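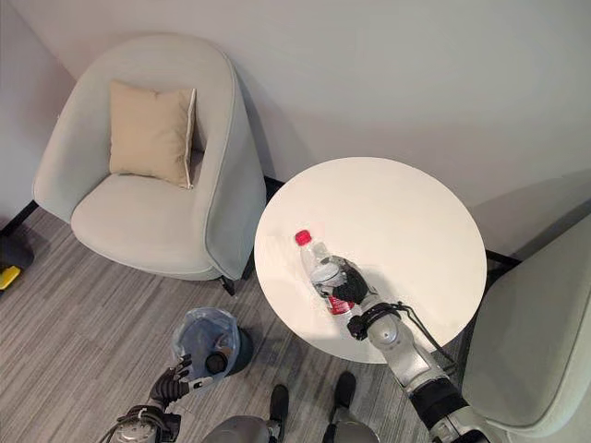

Does Karnuvero cover anything besides tables? Butasis asked that on the tracker in May. Yes – bins, bags and floor-level reaches are in there too.

Contents
Tidying episodes from a two-armed humanoid with multi-fingered hands, collected by teleoperation in a carpeted lounge area. There are 26 task variants in 5 groups. Head and wrist views are stored separately.

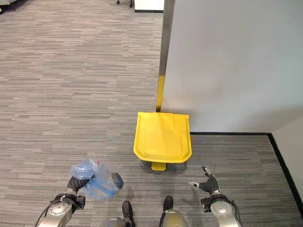

Malik wrote back that bags were the hardest thing to label, and wanted a separate "holding" tag for them. It was added in version 3. Older label files still load.

Episodes run up to 13 minutes. Failed attempts are kept and marked in the outcome column.

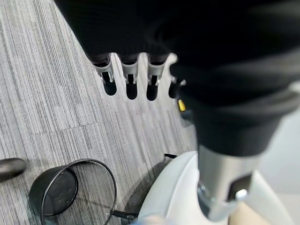

Known gaps
Wrist views are often blocked by the hand itself – filter on the occlusion score if that matters to you. No transparent bins. Lighting hardly varies.

Citing
Please cite as Pretlow, Karnuvero data card, version 3.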